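4.3 Setting up a two-hand grasp test in Wuvetti

Last updated 6/23/24

Use this section after both hands have been calibrated (section 4.2) and the head camera shows a live picture in the Kanoston console. The test checks that the planner, the hand controllers and the part detector agree on where things are.

1. Open the console and load the profile for your cell. Profiles made before the April release must be converted first with Tools > Convert Profile.

2. Set the speed limit to 200 mm/s in the Motion tab. The default is 1,000 mm/s and applies again each time a profile is loaded.

3. Place one test part within reach of each hand. Leave a clear gap between the parts. Parts with holes or raised bosses are fine, but turn the flat side down.

4. In the Perception tab, press Detect. An outline is drawn over every part the software finds. If a shadow from a hand is outlined as a part, raise the contrast threshold one step and press Detect again.

Note: Detection uses the last camera image, not the live one. If you move a part, press Detect again before planning.

5. Select the part for the left hand and choose Pregrasp. The hand moves above the part with the fingers partly closed and stops. Check that the thumb and fingertips are on opposite sides of the part.

6. Select the part for the right hand and choose Approach only. The right hand holds its position while the left hand finishes.

CAUTION: Keep your own hands off the table while the status bar reads ARMED. Pause stops the planner but does not remove power from the fingers. Use the stop button for that.

7. Press Run. The left hand closes until the force limit is reached, then opens. The log should end with code 0.

If the log ends with code 13, no grasp was found. Rotate the part slightly and repeat from step 4. Code 61 means the two planned paths cross. Move the parts farther apart, or untick Run Together in the Motion tab.

8. Save the log before closing the console. Cimside support will ask for it if you report a fault.
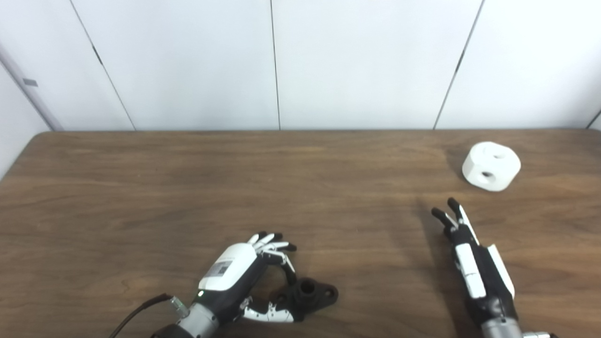
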